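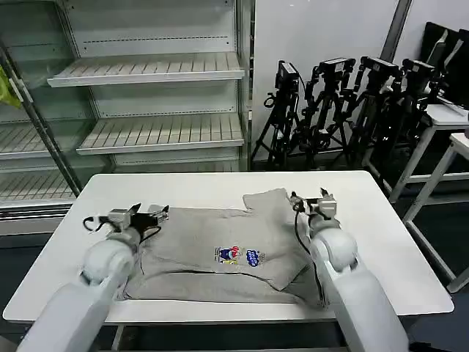 My sister reckons they'll never manage a fitted sheet, and until one does she's not interested, thank you very much. She told me this over the phone at 94 decibels (she was hoovering at the time, by hand, to make a point) and then she hung up before I could tell her about the grey top.

So I'll tell you instead.

I'd taken the job at Skerken because it was indoors and I was tired of rain. Sixteen years I'd done in the laundry at the Martens, the big hotel on the front, and what Skerken wanted was someone who could look at a folded thing and say whether it was folded. That was the whole interview! They gave me a chair, a mug and a form with two columns, Would Do and Wouldn't Do, and off we went.

The machine was called Korlow. Two arms, white, very clean, no face, and thank goodness for that. I don't think I could have marked it down if it had a face.

The first week I put everything in Wouldn't Do. It would pick up a sleeve and lay it across the front quite nicely, and I'd be leaning forward in my chair, pen up, and then it would pick up the same sleeve and put it back where it came from. Over and back, over and back. I had a girl at the Martens who folded like that, when she'd had bad news. I used to send her to do pillowcases.

"Has it got pillowcases?" I asked the engineers, and they wrote that down very seriously.

By December it could do a tea towel. I know, I know. But you try explaining a tea towel to something that has never dried a cup. I went home and folded mine slowly at the kitchen counter, watching my own hands, and I couldn't for the life of me say how they knew where the corner was. I did it 3 times. Then I did it with my eyes shut and it came out better.

The grey top was the one with the little cartoon on the front, and it had beaten Korlow for days. Soft cotton's a pig, it just lies there and agrees with you. I was meant to go at 2, but I stayed in my chair with my coat on. It took hold, it lifted, it stopped. Nothing for ages. You could have boiled an egg. I said, out loud, "Smooth it first, love," which I'd said to every new starter I ever had, and which of course it couldn't hear.

And down it came, and it drew the cloth flat, and folded it in, one side and then the other. It was a bit fat on the left. At the Martens I'd have flicked it open and handed it back without a word.

I ticked Would Do.

The Fivon people rang that evening, they're the ones paying for it all, and asked whether in my professional opinion it was ready for a hotel. I said no, not by miles, it had done one top. They sounded disappointed. I asked if I should come in tomorrow and they said yes, they'd got some fitted sheets.

I rang my sister back. She let it go to the machine.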